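Liste : pliage-textile
Objet : Re: [pliage] T-shirts coton, ordre des plis et gabarit
Date : septembre 2001

Le message précédent disait :
> Sur le lot Lemieux nous rabattons d'abord le haut, puis les
> côtés. La pile penche au bout de 20 pièces et l'encolure
> marque le devant. Faut-il passer à la planche Ulness ?

La planche ne changera rien à l'encolure. Le défaut vient de l'épaisseur sous le col : si l'ourlet est ramené en boudin, la surépaisseur se reporte sur toute la largeur et la pile bascule.

Notre séquence chez Harnmont, pour le coton :
1. étaler, chasser les plis vers l'ourlet ;
2. rabattre le haut, arête tendue ;
3. aplatir les manches avant de fermer les côtés ;
4. remonter le bas en deux fois, sans rouler.

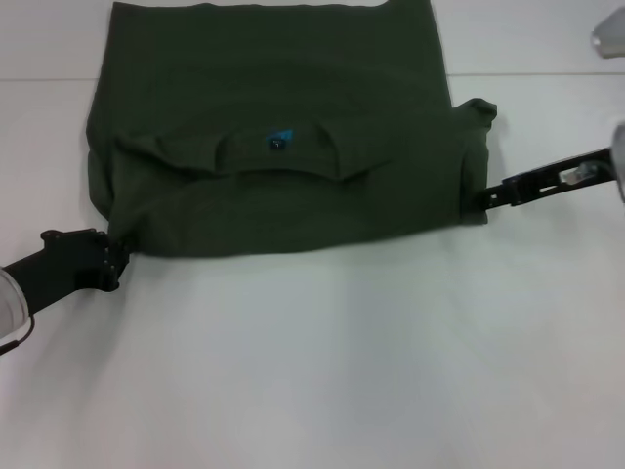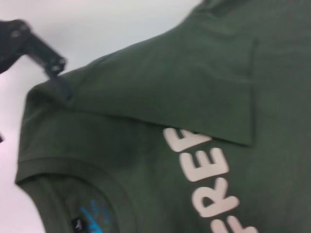
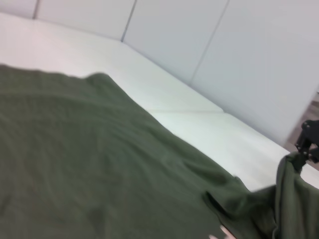 Tissu vert olive sur plateau blanc, pliage en cours.

Sur la première vue, bas encore épais et coin de manche qui dépasse à droite : à reprendre avant empilage. Sur la deuxième, l'arête du rabat est correcte, mais elle mord sur le marquage « FREE ». Pour un imprimé en relief, nous intercalons une feuille de soie Flamilov et limitons la pile à 7 pièces.

Format des piles sans marquage : 50. Je n'ai pas de mesures pour le jersey lourd.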